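Workspace Tips: Keeping Paper Under Control at a Shared Desk

Issued by Workplace Services, Brikbridge. Reviewed 2 April 2026.

The following guidance applies to all numbered desks in the Imell building and may be of use to anyone who handles printed material at a desk used by others. Questions should be addressed to Slavica Nedeljković at the Workplace Services counter, room 156.

Before you begin

Clear the whole worktop before bringing any printing to it. Cups, bags and chargers belong on the shelf or in a locker until the sorting is finished. Check that the surface is clean, as toner marks and crumbs transfer easily to fresh sheets. A dry cloth is sufficient for daily use. Spray cleaner should be applied to the cloth and never directly to the desk — moisture must be kept away from the cable trays.

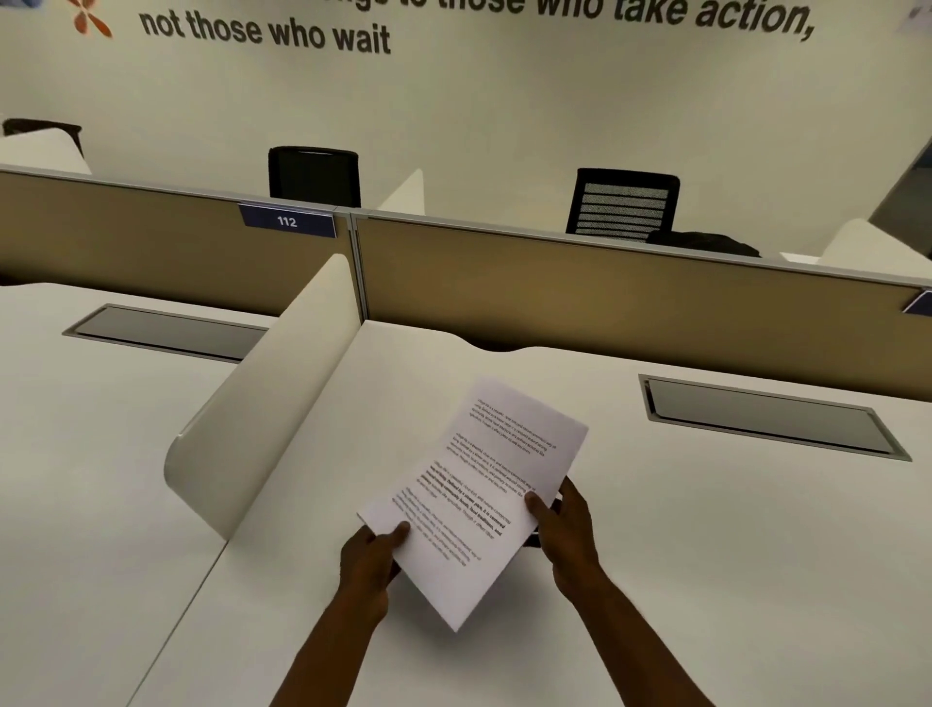 Loose sheets should be dealt with one at a time. Pick up each page, read enough of it to know which document it belongs to, and place it face up in the correct pile. Where several pages look alike, a paragraph set in larger, bolder type, as on the printed sheet held over the desk, is a quick way of telling one from another. Page numbers should be switched on before printing any document longer than six pages. Staff who print from the Nam system will find the setting under Layout.

Sorting and stacking

Work from the back of the desk towards the front, and keep finished piles away from the cable openings. A single sheet can slip into an open tray and remain there for months. Lids should be closed whenever no cable is in use.

Square each pile by tapping the long edge on the worktop, then the short edge. Piles of more than 16 sheets should be held with a bulldog clip, as staples of the standard size do not close properly on thicker sets.

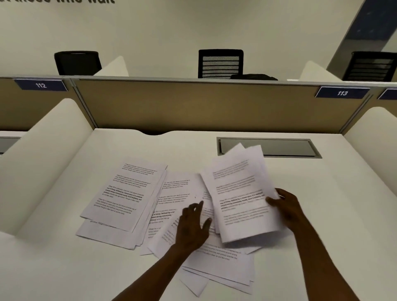
Printed pages spread out for sorting at a shared desk, between plaques 112 and 113.

Duplicates should be set aside as they are found and placed in the paper recycling at the end of the session. Anything carrying personal details goes into the locked console beside the lifts. If the console is full, ring extension 1648 and keep the papers with you until it has been emptied.

Leaving the desk

Take all papers away, including blank sheets. Nothing may be left on top of the partition or propped against the number plaques. Papers found after closing are kept at the counter under the desk number and held until the end of April.

Ring binders and card dividers may be requested from Hatem El Khatib at the Mutville stores.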